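What Does a Voice Actor Do?

For young readers, by Su-bin Seok

When you watch a cartoon, you see a fox who talks, or a robot who sings. Somebody must give the voice to this fox. The person who does this job is called a voice actor. Today we will learn how the voice gets into the cartoon.

First comes the voice

Many children think that the drawings are made first, and then the actors speak. Sometimes it is like this. But in many cartoons the voices are recorded first. The artists listen to the voice and draw the mouth so that it fits the words. If the actor laughs in the middle of a sentence, the artist can draw the laugh also.

When a cartoon comes from another country, the order is different. The pictures are already finished, and new actors speak the words in a new language. This is called dubbing. It is difficult, because the new words must be as long as the old ones. Try to say "thank you" while your friend moves the lips for a very long word. You will see the problem!

Inside the recording booth

A voice actor works in a small room called a booth. The walls are soft, so the sound does not jump back. There is a microphone, a stand for the script, and a pair of headphones. On the other side of a window sits the director, who tells the actor "a little more sad, please" or "now you are running."

I visited the actor Ji-hoon Hong in December, when he was recording the cartoon "Vivska." He plays 2 characters in it: Zorton, a grumpy giant, and Yang, a small boy who sells lamps. In one part they have a quarrel. I asked him if he jumps from one voice to the other. He said no, he records all the lines of the giant first, then he drinks some water, and then he does the boy. Later the sound editor puts the lines in the right order.

Quiet clothes

The microphone hears everything. It hears a stomach that is hungry, and it hears a jacket with a zipper. So voice actors choose their clothes by the sound and not by the look. Soft cotton is good. Raincoats are bad, and bracelets stay outside of the booth.
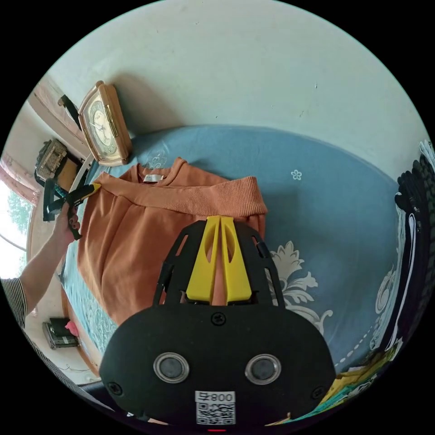 An orange sweatshirt with a round neck.

You can test your own clothes. Put your ear near your sleeve and rub the cloth with your fingers. Do you hear it? Then try another one from your closet.

How to make a voice

Mr. Hong showed me how he finds the giant. He puts his chin down and speaks slowly, from deep in the chest. For the boy he smiles while he is talking. A smile changes the shape of the mouth, and we can hear it even when we do not see it.

Before work he warms up for 27 minutes. He hums, he yawns, and he says tongue twisters. He does not shout when he is tired, because this can hurt the voice.

Try it at home

Take a page from a book you like. Read it 3 times: first as a mouse, then as a queen, then as somebody who has a cold. Ask a person in your family to listen from the next room and guess who is speaking.

New words

Booth: a small quiet room for recording.
Dubbing: putting a new voice in another language on a film.
Script: the pages with all the words the actors say.

Next time in the Plorner children's pages: who makes the sound of footsteps in a movie?

January 27, 2023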